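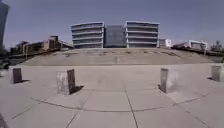
Muthoni Barasa reckoned I was asking the wrong thing altogether: if you want to know what people call a place, she told me, don't ask them its name, ask them where to meet for lunch.

4.2 Names people say and names on the map

She was right, and I rewrote the whole interview sheet in October because of it. The first version had a lovely neat question (what is this area called?) and it got lovely neat answers, nearly all of them straight off the signs. Once I'd swapped it for the lunch question the answers went gloriously messy. I ended up with 236 people and 1,997 separate place mentions, and I have read every one of them, some of them twice on the train.

Only 513 of those mentions used the official name. I'd guessed it would be far more! The rest were things like "the flat bit", "by the old bank" or "outside Boateng's", and that last one bothered me for weeks, as the café it refers to shut before several of the speakers had moved to Lanthorpe. 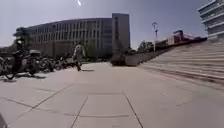
I went back to those speakers and asked where they had picked the name up. Most said a workmate had used it in their first week, and they'd simply copied it. A few had built a picture of a Mr Boateng in their heads, which I enjoyed very much. I've counted inherited names like this as a group of their own, and there are 21 different ones in the data.

Sulard Court was the awkward case. Older speakers say "the Court", younger ones say "Sulard", and hardly anybody says both words together unless they're reading out an address. I first coded the two short forms as nicknames, then changed my mind and treated them as clippings, so the totals in my earlier draft (2021-01-17) don't match the ones given in this section. 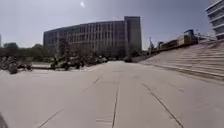 Figure 4. Open paving in front of a multistorey office building.

Vekemari Street gave me very little to work with. People either used the full name or pointed, and my recordings are no help at all with pointing. I come back to that in section 5.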